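Public Health Entomology, Unit 4: Dengue and the Household Survey

Notes for the May session. Read them before the practical and bring a calculator.

Dengue is a viral infection spread mainly by Aedes aegypti, with Aedes albopictus playing a part in many places. There are four serotypes. Infection with one gives long-lasting protection against that type and only short protection against the others. A second infection with a different type carries a higher risk of severe disease, so a town can have years of mild cases and then a bad season.

The mosquito lives close to people. It lays eggs just above the waterline in drums, buckets, saucers, tires and blocked gutters. The eggs survive drying for months and hatch when the water rises again. Adults rest indoors, often in dark and quiet spots such as closets and under furniture. 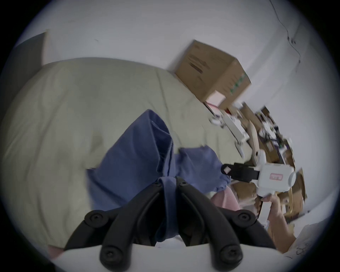 4.1 The three larval indices

House index (HI): houses with larvae or pupae, divided by houses inspected, times 100.

Container index (CI): containers with larvae or pupae, divided by containers holding water, times 100.

Breteau index (BI): positive containers per 100 houses inspected.

Worked figures from the Sturow exercise. The Mondmont district of Sturow has 3,567 residents. The class inspected 168 houses and found larvae in two of them. HI = 2 / 168 x 100 = 1.2 percent. Each of the two houses had one positive container, so BI is also 1.2. CI can't be worked out from these numbers – go back to the Flekon sheets for the count of containers with water.

Locked houses are not counted as inspected. Write them down separately and try again later in the week. 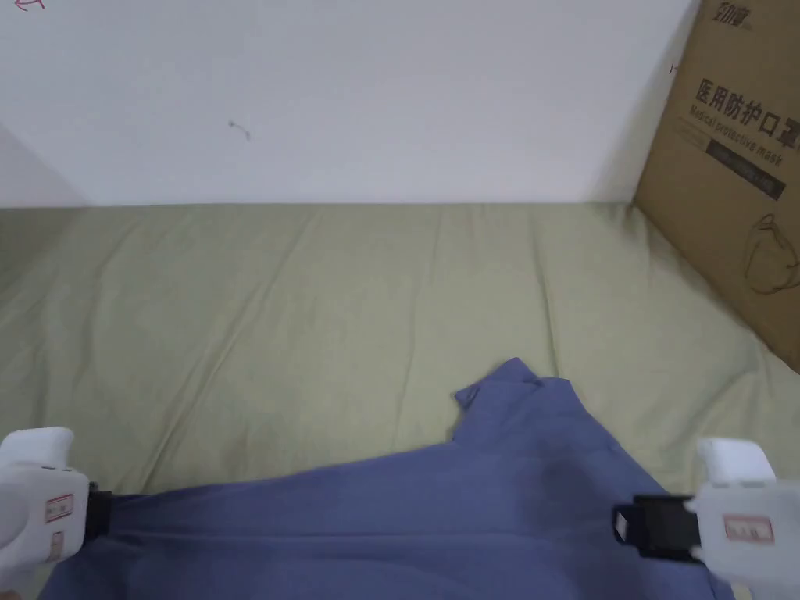
Wall and mattress, with a cardboard box.

4.2 What the indices leave out

A larval index treats a bottle cap with one larva the same as a drum with hundreds. Most larvae never become adults. Pupal counts are slower to collect but follow adult numbers more closely. None of these measures says anything about immunity in the population, and low indices have been recorded during outbreaks.
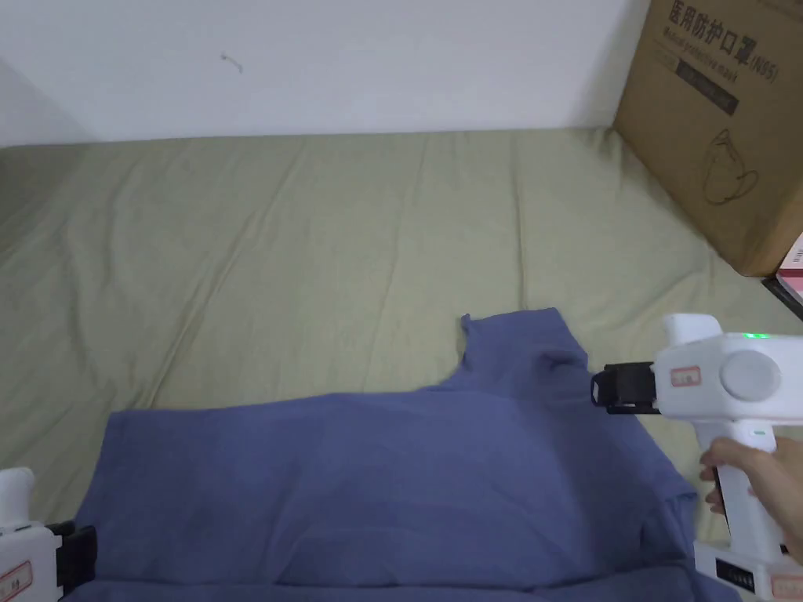 Biting happens mostly by day, with peaks after sunrise and before sunset. Bed nets used only at night therefore do less against dengue than against diseases carried by night-biting mosquitoes, though they are useful for infants, daytime sleepers and patients with fever. Clothing matters more. A long-sleeved top like the blue one laid out on the bed covers the arms, and long pants and socks take care of the legs and ankles. Repellent goes on whatever skin is left bare.

4.3 Control at house level

Cover stored water tightly. Empty and scrub small containers once a week; scrubbing removes eggs that pouring leaves behind. Larvicide is kept for containers that can't be emptied. Space spraying kills flying adults for a short time and does nothing to the eggs.
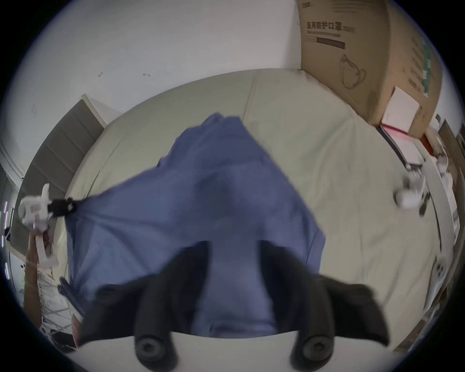

Photo: Iulian Barbu

Dr. Ní Bhriain will go over outbreak thresholds in the next session. For homework, explain in one page why HI and BI can move apart in a district with many large yards.

Filed under: Course Handouts, Vector-Borne Disease

Comments

Marta K.
Is a flower vase counted as a container if it's indoors? Our group left them out.

Ní Bhriain
Yes, if it holds water. Please add them and redo the CI.

dpw_students
Section 4.1 helped, I kept mixing up CI and BI. Are we supposed to report one decimal or two?

Ní Bhriain
One is enough.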